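Economia do Cinema e do Audiovisual
Apontamentos de apoio às aulas
Unidade 4: Desenvolvimento, franquias e calendário de estreias

4.1 Objeto da unidade

A unidade trata da fase que antecede a rodagem e da forma como os estúdios gerem propriedades intelectuais com mais de um filme previsto. Pressupõe-se conhecida a matéria da unidade 3 (cadeia de direitos e opções). Os casos usados são Ashby, adaptação de uma série de romances, e Femer, adaptação de banda desenhada, ambos produzidos pela Motevora. Os documentos contratuais citados estão na pasta da disciplina, com os valores omitidos.

4.2 Opção e aquisição

A opção confere ao produtor o direito exclusivo de adquirir os direitos de adaptação durante um prazo determinado, mediante um pagamento inicial. Findo o prazo sem exercício nem prorrogação, os direitos regressam ao titular. O pagamento da opção pode ou não ser dedutível do preço de aquisição; o contrato deve dizê-lo expressamente. A prática corrente é deduzir o primeiro pagamento e não deduzir as prorrogações.

No caso Ashby, a opção abrangia o primeiro romance e um direito de preferência sobre os restantes. A distinção tem consequências: o direito de preferência obriga o titular a apresentar primeiro a proposta à Motevora, mas não fixa preço. Quando a produtora anunciou uma trilogia, só tinha direitos sobre um título. O anúncio de uma sequela não prova, por si, a existência de direitos adquiridos.

Cláusulas de reversão. Alguns contratos de aquisição preveem que os direitos revertam para o titular se a rodagem não tiver início num certo número de anos. Esta cláusula explica decisões de produção que, vistas apenas pelo lado da procura, parecem precipitadas. Foi o que sucedeu com Femer, cuja rodagem arrancou em abril com a terceira versão do argumento ainda em revisão.

4.3 Argumento e atribuição de créditos

O desenvolvimento do argumento organiza-se por etapas remuneradas: sinopse desenvolvida, tratamento, primeira versão, revisões e polimento. Cada etapa corresponde a uma entrega e a um pagamento. O produtor pode interromper a relação no fim de qualquer etapa facultativa, mas não das etapas garantidas.

Convém separar três situações que a imprensa tende a confundir:

a contratação, em que existe contrato assinado;
a negociação, em que existem apenas condições em discussão;
a abordagem, em que o nome foi considerado e pode nem ter havido contacto formal.

O argumento de Ashby entregue à realização tinha 126 páginas. A versão de rodagem ficou em 116, após a supressão de uma linha narrativa secundária. Pela regra de uma página por minuto, a redução equivale a dez minutos de filme. A regra é grosseira e falha em sequências de ação, em que poucas linhas podem ocupar vários minutos de montagem.

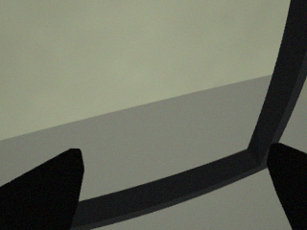

N.º 16

4.4 Do anúncio à luz verde

Entende-se por luz verde a decisão formal de financiar a produção. Antecedem-na o orçamento detalhado, o plano de rodagem, a confirmação dos principais intérpretes e a garantia de boa execução, quando exigida pelo financiador. O anúncio público pode ocorrer antes ou depois desta decisão e serve fins distintos:

reservar uma data no calendário de estreias;
sinalizar aos licenciados (brinquedos, vestuário, jogos) a continuidade da marca;
testar a reação do público a um elenco ou a uma equipa criativa.

Sanne Goossens, no texto de leitura obrigatória, propõe a designação «anúncio de ocupação» para os casos em que o estúdio divulga a data sem ter realizador contratado. A autora considera que o custo de retirar a data é baixo se a retirada ocorrer antes da campanha de trailers e cresce depressa a partir daí. O modelo trata todos os concorrentes como igualmente informados, hipótese discutível e que será retomada na aula prática.

4.5 Escolha da data

As variáveis habituais são a época do ano, a classificação etária, a disponibilidade de salas de grande formato e a presença de títulos concorrentes com público sobreposto. A sobreposição mede-se por segmento e não pelo género declarado: um filme de terror e um filme de super-heróis podem disputar os mesmos espectadores na primeira semana.

Exercício resolvido. A distribuidora Privberg dispõe de 100 ecrãs numa semana em que estreia Femer. Um segundo título da mesma distribuidora mantém 16 ecrãs por compromisso contratual. Restam 84 para a estreia. Se a média por ecrã se mantiver constante, a perda potencial na primeira semana é de 16 por cento face à ocupação total. Na prática a média por ecrã não é constante: a retirada de ecrãs começa pelas salas menos rentáveis, pelo que a perda efetiva será inferior. O aluno deve indicar esta limitação na resposta.

4.6 Universos partilhados

Designa-se por universo partilhado o conjunto de filmes autónomos que usam as mesmas personagens ou o mesmo espaço narrativo. Distingue-se da sequela porque a ordem de visionamento não é, em princípio, obrigatória. Do ponto de vista financeiro, os resultados dos títulos deixam de ser independentes. Um fracasso afeta a avaliação dos seguintes, incluindo os já rodados.

A titularidade fragmentada é o principal obstáculo. Quando as personagens de uma mesma obra estão licenciadas a estúdios diferentes, cada licença delimita quem pode aparecer, em que formato e com que denominação. Em Femer, a licença cobre a personagem principal e os seus antagonistas diretos, mas exclui a série de animação.

4.7 Leituras e trabalho

Ler o capítulo de Goossens e o contrato de opção de Ashby (anexo B, cláusulas sobre prorrogação e reversão). Para a aula prática, cada grupo prepara uma proposta de data de estreia para a sequela de Ashby, com indicação dos títulos concorrentes e do momento a partir do qual a alteração da data deixa de compensar. Entrega na plataforma até às 18h00 da véspera da aula.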